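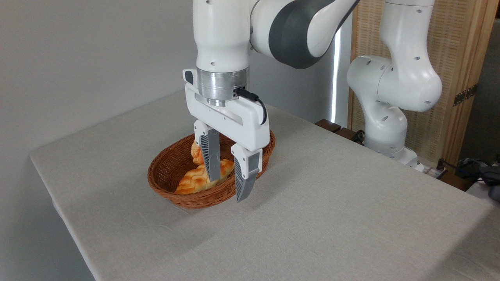 어린이 과학 > 생활 속 기계 > 로봇과 집안일

로봇은 집안일을 할 수 있을까?

빵 하나를 바구니에서 꺼내는 일은 사람에게 쉽다. 로봇에게는 여러 단계로 나뉜 작업이다. 빵을 찾고, 잡을 곳을 정하고, 손가락을 벌려 내리고, 알맞은 힘으로 쥐고, 들어 올려야 한다. 한 단계만 틀려도 빵은 제자리에 남는다.

손가락이 두 개인 손

로봇 팔 끝에 달린 손을 '그리퍼'라고 한다. 사진의 그리퍼에는 손가락이 두 개 있다. 두 손가락은 서로 나란한 상태로 벌어지고 오므라든다. 손가락 끝에는 골이 파여 있다. 매끈한 면보다 물건이 덜 미끄러지게 하는 모양이다.

사람의 손가락은 물건의 모양에 맞추어 구부러진다. 나란히 움직이는 두 손가락은 그렇게 하지 못한다. 상자처럼 옆면이 평평한 물건은 잡기 쉽고, 꼬아 만든 빵처럼 울퉁불퉁한 물건은 어렵다. 닿는 면이 좁으면 빵이 돌아가거나 빠진다.

얼마나 세게 쥐어야 할까?

힘이 약하면 빵이 떨어지고, 힘이 세면 빵이 눌린다. 같은 빵집의 빵도 크기와 단단한 정도가 조금씩 다르다. 그래서 힘을 한 가지 값으로 정해 두기 어렵다. 손가락이 받는 힘을 재는 장치를 '힘 센서'라고 하며, 로봇은 그 값을 보고 쥐는 힘을 바꿀 수 있다.

바구니도 문제가 된다. 손가락이 들어가려면 빵과 바구니 벽 사이에 틈이 있어야 한다. 테두리에 손가락이 걸리면 바구니가 통째로 밀린다.

연습과 시험

그루스테로 연구실의 마테스 콜하제는 로봇에게 물건 옮기기 동작을 1,420번 보여 주었다. 그다음 연습 때 없던 빵을 놓고 40번 시험했다. 로봇은 30번 성공했다. 열 번은 빵을 놓치거나 바구니를 건드렸다. 집에서 쓰기에는 실패가 많은 편이다.

공장과 집의 차이

공장에서는 같은 물건이 같은 자리에 온다. 로봇은 정해진 동작을 되풀이하면 된다. 집에서는 의자가 옮겨지고, 식탁보가 구겨지고, 햇빛의 방향이 바뀐다. 가게 진열대도 손님이 물건을 만질 때마다 달라진다.

지금의 로봇은 바닥 청소처럼 범위가 좁은 일은 혼자 할 수 있다. 상 차리기처럼 여러 물건을 다루는 일은 아직 사람의 도움이 필요하다.

낱말 풀이
관절: 로봇 팔에서 구부러지거나 도는 부분
그리퍼: 물건을 잡는 로봇의 손
센서: 빛, 힘, 거리 등을 재는 장치

관련 글
- 빨래 개기는 왜 어려울까?
- 로봇 청소기가 길을 찾는 방법
- 관절이 많으면 무엇이 좋을까?
- 계산대의 기계는 무게를 어떻게 잴까?

문의: 부르넨 어린이 과학 편집부 | © 부르넨 | 맨 위로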